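Review: Desell Bench Practice Kit for Two-Arm Cells, second edition

The Desell kit is a set of written rules for small tabletop robot cells, sold with the hardware needed to follow them: a ring binder, a pad of cell cards, two force gauges, a roll of marking tape and a set of cable clips. It is aimed at labs and small shops running one or two light arms on a bench. We bought ours at list price and used it through December on the two-arm table at Datden.

The binder runs to 51 pages, which is short for this subject. It doesn't replace the machinery safety standards and says so on page 2. What it covers is the layer below them: where things go on the table, how a task is written down, who may change a grip setting, and what gets checked before a run. Most of our own rules on these points had been living in email.

Rules are numbered and each fits in a few lines. Rule 4 requires the base status light of every arm to be visible from the operator's position. Rule 9 requires each object in a task to be entered on the cell card with its permitted grip and its maximum closing force. Rule 11 says that an object not on the card is either removed or entered before power is applied to the arms. Rule 17 deals with shared reach, and it is the best part of the binder. Either arm may enter the overlap zone, but only one may be in contact with a fixed or hinged object while the other carries a load.

We tested the rules against a drawer and carry task. It is an ordinary piece of work and a good trial for a rule set, with a sliding part, a thin front panel and a cardboard carton that will crush if the force limit is wrong.

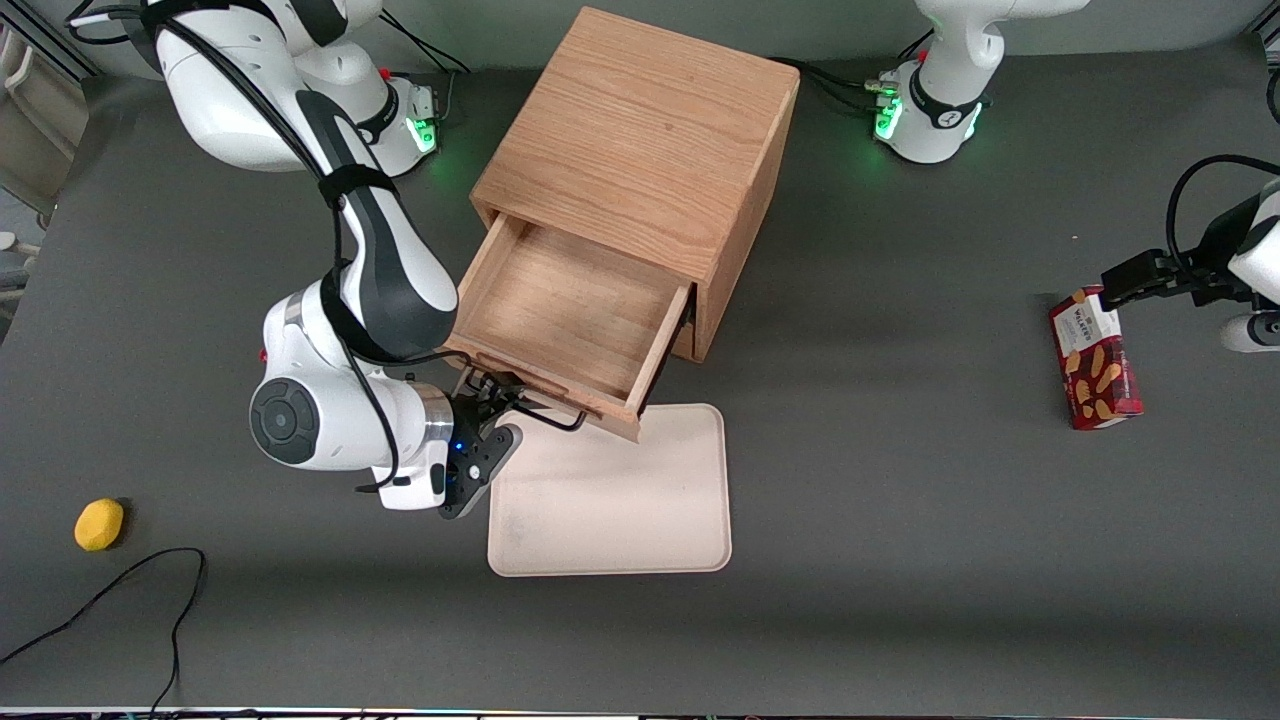

Drawer and carry task: right gripper at the drawer front, left gripper holding the carton by its top.

The carton was the harder item. The binder's default closing force for "light packaging" is too high for a tall box held at the top, and we lowered it twice before the panels stopped creasing. The correction procedure is sound: one person changes the value, a second person initials it, and the old figure stays legible on the card. The default table itself needs work. It has one row for all cardboard, with no allowance for wall thickness or grip height.

The drawer gave no trouble with the force limits. Rule 13 asks for a straight pull within a stated angle of the slide axis, and the gauge supplied for checking it is easy to read. Teresa Noonan, who wrote our previous procedure, noted that the rule covers opening in detail and closing in one sentence. A drawer pushed off axis can rack as badly as one pulled off axis. We added a line of our own.

Cable management gets four pages. The clips are adequate on straight links but slide at the wrist after repeated rotation. The Fiadzo clips we already had grip better and cost less. The inspection interval in the binder is 1,000 cycles. We logged 2,097 cycles over the test and inspected at each interval. The first inspection found two clips out of place, the second found one. I would shorten the interval for any cable that crosses a wrist joint.

The marking tape leaves no residue and shows up well on a dark surface. The cell cards are heavy stock and take pencil. They are also undated, so add a date field by hand – an odd omission in a product about record keeping.

The main competitor is the Wavcombe guide, which is longer and cheaper and comes with no hardware. Wavcombe is stronger on software limits and recovery after a fault. Desell is stronger on the physical table. A lab with an experienced technician could work from Wavcombe alone. For a group with changing staff I would take Desell, mainly for the cards.

Good: short numbered rules, clear treatment of shared reach, workable change procedure.
Poor: coarse force table, weak wrist clips, almost nothing on closing motions.

Rating: 4 out of 5 for the binder and cards, 2 out of 5 for the clips. Refill pads are sold separately and fit the first edition binder as well.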